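Wrist camera only: how many demos before a toy pick-and-place policy stops missing?

Posted by clakance_bench in Robot Learning > Data collection

Hi all! I've been teleoperating a small arm on a white table, moving toy fruit out of a blue bowl and onto a plate, and I am having far too much fun with it. I have 228 episodes so far. The trained policy heads for the bowl nicely, then closes a bit short of the fruit and lifts nothing. It does this on most tries when the bowl is left of the gripper, much less when it's on the right.

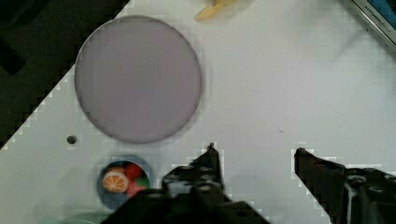 Wrist view with the plate still empty, fruit in the bowl at lower left.

I only record the wrist camera. Do I need more episodes, a second camera, or different episodes? I can do another evening of driving around October, when my desk is free again.

3 replies

Amerley Issahaku
Oh, I love this kind of problem! Look at your left finger in that view. It covers the right side of the bowl and part of one of the fruits, so on that side the policy has less to go on just when it needs to decide when to close. I'd try different episodes before more of the same. Start 16 of them with the bowl well left, and come in a little higher so the camera sees the whole bowl before you go down. Pause for a moment over the fruit you want -- the pause gives you several clean views of it in every episode.

Also, your fruits are packed in tight. Record some with a single fruit in the bowl, and some where you miss on purpose, back up and try again. My first set on the Vurkholm arm was all perfect grabs, and it had no idea what to do after a bad one. Adding the retries was the most satisfying afternoon I've had with that arm :)

Then check how your starts are spread. Save the first picture of each episode, tile them all on one page and look for the bowl. Mine were nearly all in the same corner!

mohmand_fan
more data. i went to 452 and it got better

urano_tinkerer
Second camera, if you can fit one. I clamped mine to a shelf looking down at the table and kept the wrist view too. You'd have to record again from scratch for the new view, so try Amerley's idea first. And keep the plate moving between episodes -- I left mine in one spot and the arm learned the spot. It would drop a strawberry on bare table with total confidence.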